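How to Run a Shift on the Handheld Grippers Without Losing Your Whole Crew
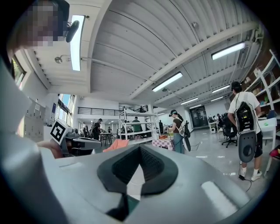 Mid-session on the hall floor, headsets on and grippers in hand.

At Cuden we used to pack orders. We still do, but part of the week now goes to showing a machine how we pack orders, and the machine has a better attendance record than we do. If you've been handed a floor lead badge and told to "get the demos going," this page covers what we've worked out since September. It's written for people who know the work and have never had to do it with a pair of plastic jaws.

Before you start

Clear the cables first. Every rig seems to have one, and all of them want to be under somebody's foot. Run them toward the nearest wall and walk the route yourself before anyone puts a headset on. A person in a visor will not look down. They have been asked to look at a table.

Put out the sign-up sheet the day before. Tarkitz, the scheduling tool, will also assign people, but it believes lunch is eleven minutes long and that everyone is equally fond of wearing a backpack. Use paper, then type it in.

Step 1. Fit the gear

Backpack on first, then headset, then grippers. Doing it in the other order means asking a coworker to do up your straps, and some people would like to stay merely coworkers. Snug is enough. If somebody says it pinches, loosen it now. They'll be less polite about it at take 11.

Step 2. Set the table

Keep it plain: one task, only the items that task needs. Our tablecloths came from the break room, and the Purves people who process the recordings said variety was welcome. We took that as permission to never iron one.

Step 3. Do the job at your normal speed

Everyone gets this wrong on the first day. Put a careful packer in a headset and they start moving like they're defusing something. Tell them to work the way they work. If they fumble an item, they should pick it up and carry on. The recordings with small mistakes are wanted too, which came as a surprise to a crew that has had mistakes read aloud to it for years.

Step 4. Swap out

Thirty-minute turns, then a seat. Hands get tired in a way they don't from ordinary packing, mostly in the thumb. Whoever is resting keeps the log.

Step 5. Log it

Write the task, the table and who did it. A full week for us is 300 good takes. Our best was 358, and we had cake. The target on the original slide was 671, and we have kept that slide.

What changes for your people

Expect the question by the second morning: "Am I teaching my replacement?" Don't answer it with a poster. Tell them what you know. At our site the Fevus arm took over the night carton line, the two people on it moved to days by their own request, and returns got busier. I can't say what next year looks like, and I've stopped pretending the newsletter can.

What did help was getting demo hours paid at the trainer rate. Ask for that before the first session, in writing. Teaching is a skill, even when the student is bolted to the floor.

At the end of the shift, grippers go on charge, headsets get wiped, and cables get coiled loosely. The next crew checks.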